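Search questions Search Clear Ask

Gripper pushes the whiteboard marker round its own holder instead of lifting it off

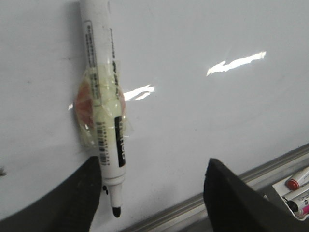
Sokosholm, January 11, 2019
Posted by Struan Nisbet
Reading time: 3 minutes

Our second-year project is a pick, write and replace task. The arm has to take a marker off a whiteboard, draw a short line and put the marker back. I have the picking part and it fails too often to hand in.

The marker is taped across a round disc, with the disc sitting flat against the board and the nib pointing down. The approach is from below, with one finger either side of the barrel under the tape. The fingers close, the wrist backs straight off the board, and the disc should come with it.

What happens in the bad runs is that one finger touches first. The marker then swings about the disc by a few degrees, the second finger closes on it at an angle, and when the wrist backs off the barrel slides out. Out of 61 attempts, 33 ended with the marker in the gripper. Most of the rest were this fault. A few were the vision step choosing the wrong place, usually a patch of glare on the board.

Things already tried:

Closing speed down to half. Slightly better, but still fails.
Grip force up to the highest the controller allows. No change I could measure.
More tape. The marker no longer shifts on the disc, so the disc now turns on the board with it.

The disc is a magnet, 36 mm across. Detection is a colour threshold on the wrist camera to find the disc, then a line fit for the barrel. I would prefer to keep the marker and the tray as they are, as the other groups share the board. Is this a mechanical fault or should I be correcting it in software?

Munro

Mostly software, and the cause is in your own post. You find the disc by colour and then presumably use the centre of that blob as your sideways target. The barrel covers the middle of the disc, so the blob is two separate pieces, left and right. If one piece is partly lost to a reflection off the tape, the centre moves towards the other piece and your gripper is off to one side before it starts closing. That would give you first contact on one finger.

Use the disc only to decide where to look. Take the sideways position from the barrel edges, measured at the height where the fingers will close. Take the angle from the same two edges and turn the wrist to match before moving in. Your barrel is not quite upright, so a gripper that comes in square to the board edges will touch on one corner anyway.

For the glare, reject anything saturated in all three channels before you threshold. Fixed exposure helps as well. If the camera is on automatic, your threshold will drift every time the wrist moves nearer the board — white fills the view and everything else goes dark.

Mask out the printing too. A barcode and a black label on the lower barrel give a line fit plenty of strong edges that are not the sides of the marker.

Vivness

stronger magnet. we had the same thing in our club and that sorted it

Judisell

I would not fit a stronger magnet on its own. It resists turning, but it also raises the force needed to pull off, and your grip is already slipping at that stage. What you want is more resistance to turning for the same pull. Two small magnets spaced along the barrel will do that, at the cost of altering the marker.

If it has to stay as it is, change the removal move. Pulling straight off the board fights the full holding force at once. Tilt the wrist a few degrees first so that one edge of the disc lifts, then back away. On our rig that took far less force and the marker stayed in the fingers.

Also check the finger pads. Bare fingers on a plastic barrel may not have much friction. A strip of thin rubber on each pad is a cheap test, and you can do it before touching any code.

Munro's point about the wrist angle should still come first. Log the finger position at first contact for both sides over your next 300 closes and you will see whether the offset is steady or wandering. Steady means calibration. Wandering means the vision step.

Struan Nisbet

Thanks. The blob centre was exactly what I was using. I have moved the target to the barrel edges and fixed the exposure. Rubber pads are next, then the tilt. The log will have to wait until I get the board to myself, but I will add the numbers under this post.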